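HAND-HELD GRIPPER COMPARISON: STATION INSPECTION CHECKLIST

Sostham Test Laboratory
Form 62, November issue
Units under comparison: Windis hand-held gripper (pair), Fontana hand-held gripper (pair)
Station: Table station, tableware task
Completed at: 9:40 a.m.

Status codes: S = satisfactory. C = satisfactory with comment. U = unsatisfactory, unit to be withdrawn until corrected. N = not applicable to this station.

Inspectors shall complete Sections 1 through 4 before the first trial of each unit. Section 5 is completed after the last trial. Comments are required for every item marked C or U.

SECTION 1. STATION AND SURROUNDINGS

1.1 Frame upright and braced; no movement when pushed by hand. S

1.2 Table board flat, flush, and clear of objects not on the task sheet. S

1.3 Floor marking tape present near the table corners. C
Comment: Tape adhesion is weak on the left side. Replace at the next scheduled service.

1.4 Cables on the floor routed outside the operator's standing area. C
Comment: Cables to the right of the table are acceptable for a seated or standing operator who stays at the front. They are not acceptable if a second person is to walk past during a trial. Cable covers have been requested under work order 138.

1.5 Curtains drawn back far enough to leave the exit path open. S

SECTION 2. TASK OBJECTS

2.1 Tray, chopsticks, plate, bowl, and spoon match the task sheet. S

2.2 No chips or cracks in ceramic items. S

2.3 Chopsticks placed on the tray parallel to each other at the start position. S
Comment: The Perkden task sheet permits either end to face the operator. Both units shall be tested with the same end forward, and the choice shall be entered in the log.

2.4 Spoon placed in the bowl with the handle accessible to the right-hand unit. S
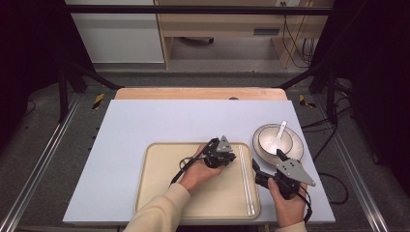 2.5 Spare set of objects available within reach of the inspector. C
Comment: Spare chopsticks were on hand. A spare bowl was not. Trials may proceed, but a broken bowl ends the session.

SECTION 3. HAND-HELD UNITS

3.1 Linkages move through full travel without binding. C
Comment: The Windis pair moved freely. The left Fontana unit was stiff over the last part of its closing travel and was returned to normal after the pivot was cleaned. Recheck after 100 cycles.

3.2 Mounting plates tight; no play when the unit is turned over. S

3.3 Cable exits the base without a sharp bend. C
Comment: Operators tend to let the left cable lie across the tray. The cable can drag a light object out of position, and the resulting error would be charged to the gripper. Operators shall be reminded to check cable position before each trial.

3.4 Operator's sleeves do not enter the linkage when the unit is closed. C
Comment: Loose sleeves are permitted under the present rules. The inspector recommends a cuff band for both operators, applied to all units alike so that results remain comparable.

3.5 Left and right units labeled and not exchanged between trials. S

SECTION 4. FINGERS AND CAMERA VIEW

4.1 Finger surfaces clean, dry, and free of tears. S

4.2 Finger screws seated. S

4.3 Both fingers visible in the gripper camera view at full opening. S

4.4 Target object visible between the fingers during approach. C

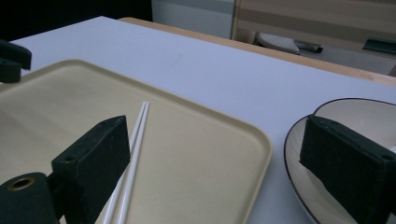

Page 2 of 3

Comment on 4.4: The chopsticks remain in view between the open fingers. The right finger hides part of the plate, and an operator working from this view alone may misjudge the near rim. The same check shall be made on the second pair before any score is compared.

4.5 Lighting even enough to show the edge of each object. C
Comment: The table surface is bright and the area behind it is dim. White chopsticks can be told from the beige tray, although contrast is low. Exposure shall be locked at one setting for both pairs.

4.6 Table surface free of marks that could be taken for an object. C
Comment: Faint smudge on the white surface. Wipe before the next session.

SECTION 5. AFTER THE LAST TRIAL

5.1 Trial count in the log agrees with the number of recordings. S
Comment: 201 entries, 201 recordings.

5.2 Units powered down and returned to their cases. S

5.3 Finger wear compared with the reference set. N
Comment: Reference set for the Fontana fingers has not been received.

RESULT

Station accepted for continued use with comments. No item marked U. Items 1.4, 3.1, and 4.4 shall be reviewed again before the controller comparison begins.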